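Tamper-evident band

A tamper-evident band is a plastic ring below a screw cap, joined to it by thin bridges that break on first opening. The broken ring stays on the neck — a sign that the seal is gone.

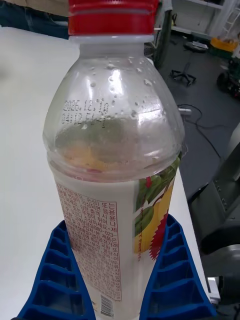
Clear plastic bottle with a red ridged cap, white neck ring and date code on the shoulder

Bands are molded with the cap or slit afterward. The Serberg pattern has 11 bridges, the older Desmet pattern 80. Date codes are printed separately, often in dot-matrix characters on the shoulder, where the label does not cover them.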